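El coste de un buen ejemplo

En Gilteck, la jornada de recogida empieza con una lista de tareas y termina con una hoja de descartes. Entre una y otra, los operadores teleoperan un brazo de sobremesa para que ordene piezas pequeñas, y cada intento queda almacenado como un episodio: posiciones articulares, apertura de la pinza, imágenes y una frase que describe la instrucción. El conjunto se llama Muloncombe y en su última revisión contiene 823 episodios, de los que 809 superaron la validación.

La proporción parece alta. Simin Mousavi, responsable de los datos, la atribuye a que los intentos dudosos se repiten en el momento. «Un episodio mediocre cuesta más que uno fallido — el fallido se detecta y se borra; el mediocre entra en el entrenamiento y enseña una vacilación», explica. Los operadores tienden a detenerse justo antes del agarre para corregir la orientación. Si la pausa se repite en demasiadas demostraciones, la política aprendida la reproduce y, en ocasiones, no sale de ella.

Para reducir ese efecto, el equipo fijó en noviembre un protocolo de aproximación. El operador alinea la muñeca durante el desplazamiento, desciende en vertical y cierra la pinza sin corrección lateral. Si la alineación no es correcta al iniciar el descenso, se aborta el intento. Cristóvão Carvalho redactó la norma después de revisar las trayectorias de dos operadores con estilos opuestos: uno corregía de forma continua y el otro lo hacía a saltos. Mezclados sin filtrar, sus datos daban un modelo peor que los de cualquiera de ellos por separado.

La validación se hace en dos pasadas. La primera es automática y busca saturaciones de par, marcas de tiempo desordenadas y cierres de pinza sin contacto. La segunda corresponde a Firouzeh Asadi, que reproduce el episodio completo y comprueba que la instrucción coincide con lo ejecutado. Los errores de texto son frecuentes: «coge la tuerca» cuando se ha cogido la arandela, o una referencia a la izquierda tomada desde el lado contrario de la mesa.

La parte simulada se genera con Astis, una herramienta interna que coloca las piezas al azar y modifica los materiales y las luces en cada escena. 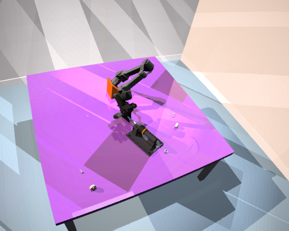 La variación visual persigue que el modelo no asocie la tarea con un entorno concreto. Astis altera por separado el color de las superficies, la dirección de la iluminación y el punto de vista, y conserva la geometría del brazo. Un tablero violeta brillante, atravesado por bandas de luz y sombra, no se parece a ningún banco de trabajo habitual, pero obliga a localizar una tuerca gris o una arandela blanca sin apoyarse en un fondo conocido. El tamaño de las piezas frente al del robot añade dificultad, ya que al reducir la resolución de entrada son lo primero que se pierde.

Babak Alipour, que mantiene el simulador, admite que el contacto sigue siendo el punto débil. El rozamiento entre los dedos y una pieza cilíndrica se ajusta a mano, y un valor optimista produce agarres que en el laboratorio resbalan. Por ese motivo los episodios simulados se etiquetan como tales y su peso en cada lote de entrenamiento se decide aparte.

La próxima revisión incorporará recuperaciones: demostraciones que arrancan con la pieza mal sujeta y terminan con un agarre válido. Philomena Kinsella prepara el catálogo de estados iniciales, que se ensayará primero con tornillos.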